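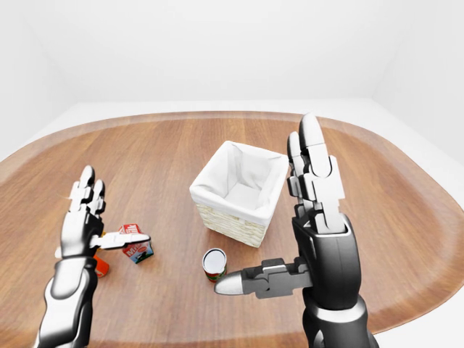
Nabila Jugah wrote in to say that 800 simulated demonstrations sounds like a lot until you check how many of them are the same demonstration. She is right, and her comment made me go back and sort the set before training on it again.

Grocery packing, sim set, second pass
by Janaína Xavier | November | 4 comments

The task is unchanged. Two humanoid hands, one table, a lined wicker basket, a few grocery items. The operator drives both hands and puts the items in the basket. Every run is logged as joint positions, object poses and the rendered view from between the arms.

I grouped the 800 runs by which hand touched which item first, then by approach direction. After dropping near copies, 326 were left. Most of what went out was one operator repeating a comfortable right-hand grasp on the can.

The milk carton is the harder item. It is tall and light, and if the thumb arrives before the fingers it tips. I had been deleting the tipped runs. I now keep them when the operator recovers, and tag the recovery as its own segment - the policy needs to see how to get out of that state, and it won't find it in clean runs.

Occlusion is the other problem. The left hand often covers whatever is lying behind it, so the rendered view and the object poses disagree about what the policy could know. For each step I now store a visible fraction per object. Steps under the cutoff stay in, with the pose masked.

Changes in the collection script (Nekel branch):

Start poses are drawn per item, with a minimum spacing from the basket rim.
The first-contact hand is assigned before the run and shown to the operator.
Sessions stop after 6 runs, then the layout is redrawn.

Retraining starts Monday on the reduced set. I'll train on the full one too, same seed and same step count, and post both curves.

Shares: 6
Search this blog Search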